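Call for Participants: Shared Kitchens and Household Food Waste

Trakum Institute for Food and Household Studies

The Trakum Institute invites applications from adults living in shared accommodation who are willing to take part in a study of how food is stored, shared and thrown away in homes where the residents are not members of one family. The study forms part of the Lolivari programme on domestic food use and will be carried out in the districts of Flondadau and Murín.

Background

Most published work on household food waste takes the family home as its starting point. A single person or couple does the shopping, the contents of the refrigerator belong to everyone, and decisions on what to keep are made by whoever is cooking. Shared houses work differently. Shelves may be divided by resident, milk and butter may be bought in turn, and items left behind by a former tenant can remain in place for months. Little is known about how much food is lost in such homes, or which arrangements between residents help to reduce the loss.

A first survey, completed by 445 residents of shared homes in the two districts, suggested that unclear ownership was a more common cause of waste than poor storage. The present study will look at this finding in more detail.

Who may apply

Applicants must be aged 18 or over and must live in a home shared by at least three adults who buy some or all of their food separately. The home must have a kitchen used by all residents. Applications are welcome from students, working tenants and members of housing co-operatives. Homes in which meals are provided by a landlord or an employer cannot be included.

At least two residents of each home must agree to take part. The remaining residents do not need to join the study, but they must be told about it and must give written consent to the home visits. No previous knowledge of the subject is required.

What participants will be asked to do

The study lasts seven weeks, beginning in October. During this time participants will be asked to:

Keep a short diary of food bought and food thrown away. Entries take about 2 minutes a day and may be made on paper or online.

Weigh discarded food using kitchen scales supplied by the Institute. Peelings, bones, tea leaves and coffee grounds should be recorded separately.

Receive two home visits, one at the start of the study and one at the end. A researcher will note the size and layout of the storage space, read the temperature of the refrigerator and check the condition of the door seals. Visits are arranged between 16:00 and 20:00.
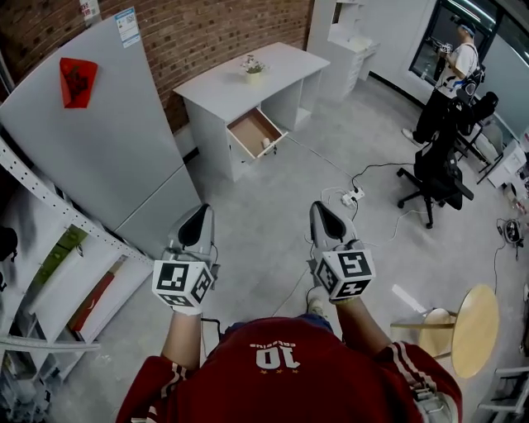 Attend a group discussion with residents of other homes. Discussions will be held at the Institute's Murín office, which has step-free access. Travel costs within the two districts will be repaid on production of a ticket or receipt.

Payment

Each participant who completes the study will receive a shopping voucher. Those who withdraw early will receive a share of the amount in line with the number of weeks completed. The scales may be kept.

Data protection

Diaries and visit notes will be stored under a code number – names and addresses will be held separately and deleted once payment has been made. No home will be identified in any report. Participants may withdraw at any time without giving a reason, and may ask for their records to be removed up to the point at which analysis begins.

How to apply

Application forms are available from the Institute's offices in Flondadau and Murín and may also be requested by post. Forms should state the number of adults in the home, the type of tenancy and any times at which a visit would not be possible. One form should be submitted for each home and signed by all residents who wish to take part.

Completed forms must be received by the end of August. Applicants will be told of the outcome in September. Where more homes apply than can be included, places will be allocated so as to give a fair balance between the two districts.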